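Home Reviews Around the House Renting Contact

My home security walk-round: the autumn checklist, with comments

21st March, by Colm Mac Suibhne

I do this twice a year, once now and once in September, and every time somebody asks me to put the list up properly, so I've finally sat down with a pot of tea and typed it out. It's the same list I used in the old flat in Tullivlow, with a few bits added since we moved into the house and started using the Garnex alarm. Print it, scribble on it, skip the parts that don't apply to you. It takes me most of a morning, but I'm slow and I stop to chat to the neighbours.

FRONT DOOR

Deadlock turns fully from both sides. OK
Comment: A bit of graphite powder went in last spring and it's still lovely and smooth. Please don't use cooking oil — my father did for years and the lock ended up full of fluff.

Screws in the strike plate tight. NEEDS WORK
Comment: Two were loose again. I've put longer ones on the shopping list, as the old ones barely reach the stud.

Door viewer clear and not painted over. OK

Spare key not hidden anywhere daft. OK
Comment: Ours used to live under a pot plant, like everybody else's in the street. It's now with a friend around the corner.

Sensor light comes on at the gate, not halfway up the path. OK
Comment: I had to tilt it down a touch. It had been picking up every car that went past, and I'm sure the people across the road were heartily sick of us.

WINDOWS

All latches close and stay closed. NEEDS WORK
Comment: Laundry window is the usual offender. You can lift it off its track with one hand from outside, which I discovered when I locked myself out in the summer. A length of dowel in the track will do until I can get a proper keyed lock.

Keys for window locks kept in the same room, out of reach of the glass. OK
Comment: I know it's tempting to leave them in the lock, but then there's not much point having one. On the other hand you don't want to be hunting through drawers if there's a fire, so everyone in the house should know which hook they're on.

Contact sensors stuck on firmly. OK
Comment: The pads dry out on the sunny side of the house. I clean the frame with methylated spirits, let it dry, and press the new pad on for a good long while. 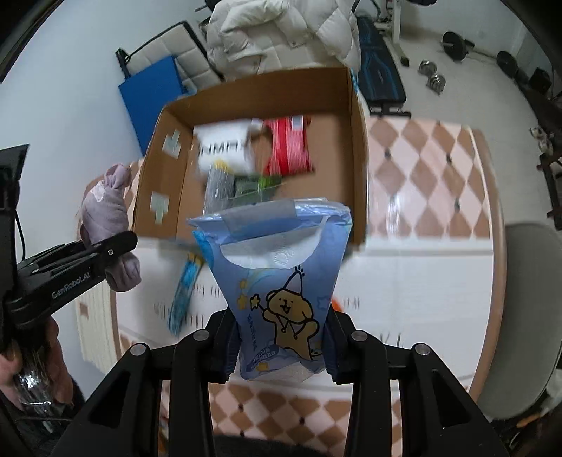 Victor Rashidi wrote in after the last list to say I'd left out flyscreens altogether, and he's quite right. His advice was to check the screen on any window you sleep with open, and to push at each corner with your thumb to see if the mesh pulls away from the frame. He also reckons that security screens are money better spent than a second camera, if you can only manage one or the other.

So, flyscreens. MOSTLY OK
Comment: One corner gone in the back bedroom. Thank you, Victor!

ALARM AND HUB

Every sensor tested in walk mode. OK
Comment: All 17 of ours reported in. Start at the far end of the house and work back to the hub, and have somebody calling out the names as they come up, otherwise you'll be trotting up and down the hallway like I was the first year.

Batteries at a decent level. NEEDS WORK
Comment: The garage one is getting low. I change it when the app first complains, and I write the date on a bit of masking tape inside the cover.

Siren heard from the footpath. OK
Comment: Do warn the neighbours first. I take round a few biscuits and everybody's very good about it.

Backup battery in hub holds up with the power off. OK

User codes tidied up. NEEDS WORK
Comment: I found the code we'd given the painters still working. It's gone now. Have a look through yours, you may be surprised who can still get in.

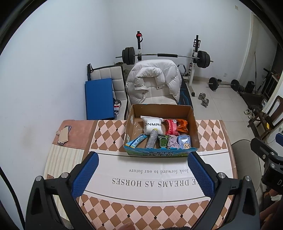

Checklist and comments by Colm Mac Suibhne
Filed under: Around the House

SHED, GARAGE AND SIDE GATE

Roller door locked at both sides. OK

Ladder chained up. OK
Comment: A ladder left lying along the fence is an invitation to the upstairs windows, and I say that as someone who left his there all winter.

Padlock on side gate. NEEDS WORK
Comment: The Stakilura one has rusted solid. Living near the salt air doesn't help, to be fair to it. I've got my eye on a marine-grade one at Bhardwaj, the hardware place by the station, where they're always happy to let you fiddle with things before you buy.

Tools and bikes photographed, serial numbers written down. OK
Comment: Add up what's in your shed while you're at it. Ours came to $2,541, far more than I would have guessed, and I had to ring and have the contents cover changed.

GOING AWAY

Mail held or collected.
Bins brought in by someone.
A lamp on a timer, set for different times on different nights.
Contact number left with next door.
Comment: We're not off anywhere until September, so these are blank for now.

Still to do: strike plate screws, laundry window, garage battery, gate padlock, flyscreen corner.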